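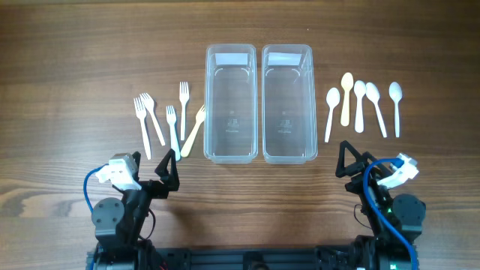 Skelard Optical Society
Minutes of the Equipment Meeting, 16 Jul 2022

The chair, Leonardo Costa, called the meeting to order. The minutes of the April meeting were approved as read.

1. Loan telescopes
The Donard refractor has been returned with a stiff focuser. It is withdrawn from loan until the drawtube has been cleaned and regreased. The Strömberg spotting scope remains available to members, with its case and both eyepieces.

2. Tripods
Members reported that the center column on the older Fetine tripod slips under load. A motion to replace the column clamp at a cost of up to $400 was seconded and carried, with 2 opposed.

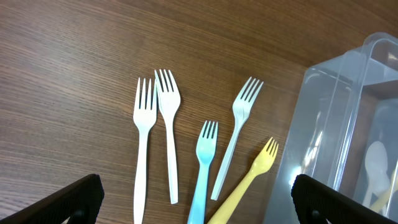

It was further agreed that the tripod will carry a tag stating its load limit, and that heavier binoculars will be issued only with the fixed mount.

3. Equipment fund
The balance stands at $4000. The proposal to purchase a second solar filter was tabled pending a written quote.

4. Storage and supplies
Lens cloths and blower bulbs are to be reordered. Borrowers are reminded to sign the loan book on collection and on return.

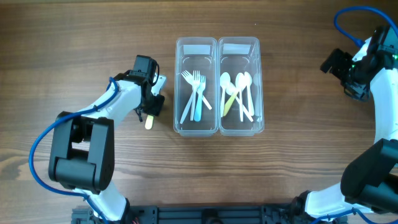

Cutlery in clear containers, forks at left.

5. Other business
None was raised. The meeting was adjourned.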